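Saturday help wanted at the Skurbridge repair and swap shop

Hello! I'm Anas Hajji and I run the little repair and swap shop in Skurbridge, just down from the Neddale bus stop. I'm looking for 2 people to join me from May, and I'd love them to be local if at all possible (the last bus back up the valley is a bit of a joke).

The work is a mixture. Some of it is serving at the counter, some of it is checking in what people bring us, and a fair bit is sorting. We took in about 3000 bits of household stuff last year, everything from curtain hooks to a harmonium, and I'd like to stop keeping the list of it in my head.
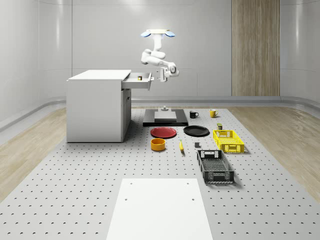 Sorting is the part I'd most like a hand with, so let me say a bit more about it. Small things get muddled so quickly — fuses in with the buttons, keys in with the fuses — and I'm as bad as anyone for shoving them out of sight and promising to come back later. Picture a plain white cabinet with its drawer pulled out and one small handle to grab: I want every drawer we've got to be that easy to get into, with a label that tells the truth. If you're the sort of person who enjoys an afternoon of that, we'll get on very well!

You don't need to be able to mend things. I'll happily teach you to rewire a lamp or glue a chair leg, and there's a shelf of manuals if you'd sooner read up by yourself. What I do need is someone who can chat to customers, lift a box of books and turn up when they say they will.
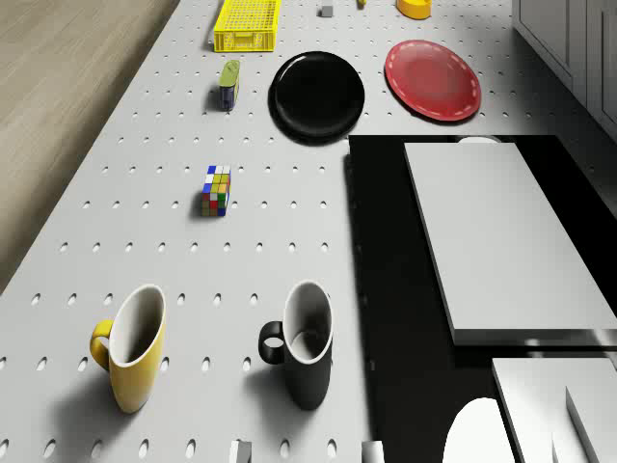

Hours are 10 till 4 on Saturdays, with half an hour for lunch, plus the odd Tuesday evening when we run our mending class. It's paid, same hourly rate for both jobs, and I'll tell you the figure when you ring so you can decide before going any further. Under-18s are welcome to apply for the Saturdays.

To apply, drop a note through the door or come in and ask for me. No CV needed — just tell me a bit about yourself, when you could start, and the last thing you fixed or tried to fix. I'll have a cup of tea with everyone who gets in touch, and I'll let you know either way by the end of the month.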